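January 6, 2021. Kokine trial license, second day

Installed again from zero, because yesterday the license server of Strömberg refused my machine and I could not see why. It was the clock. The workstation was in the wrong time zone and the token was already expired when it arrived. I wrote this on the paper next to the screen, so the next person does not lose an afternoon.

For those who join now: Kokine is the simulation package which Strömberg sells together with the Flarkholm humanoid kit. We have the trial until the end of the month and must say if we take it for the teaching lab or stay with what we have. Gwendolyn Hutchins asked me to look mostly at the head view and the hands, as the students will spend their time there.

Start of the program is slow. With the default room it loads well, but when I raised the texture setting to 3000 the fan became very loud and the window did not answer for a while. I went back to 1000 and I do not see a difference at the distance we work. I will keep 1000 for all tests, so that the results can be compared.

Physics step: the manual recommends 200 per second for standing and 1000 for contact of the fingers. The menu does not permit to have both in one session. You must close the room, change the value and open again. I wrote to their support about this. The answer came quickly and was polite, but it said only "planned". I would like to have a date before we pay.

Joint names. They are different in the kit manual and in the software. The manual counts the fingers from the thumb, and the software counts from the small finger. I made a table and saved it in the Colach folder, file version 2 (please delete version 1, the wrist rows are exchanged there).

Head view: I tilted the head down to the lower limit and let both arms hang with the fingers a little closed. I wanted to know if the hands stay inside the view, or if the students must move the arms each time they want to check the grip. Both hands are in view, and the legs too. The right forearm goes partly under the bottom edge, so for wrist work on this side the arm should be a little higher. The sunlight on the floor is strong on the left. For our color tests I would prefer to switch it off, but I did not find the setting yet.

Still to do: export of the joint log, the price for more than one seat, and the question if the license can move between machines in August, when we change the room. Gwendolyn has the offer on paper. I did not see the page about updates, please leave it on my desk.

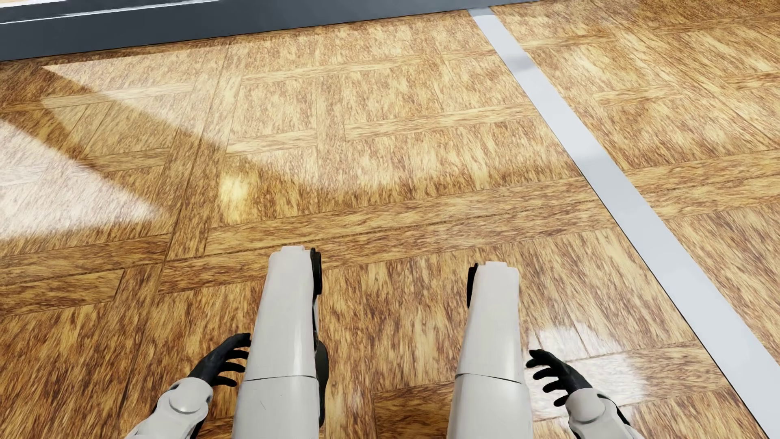
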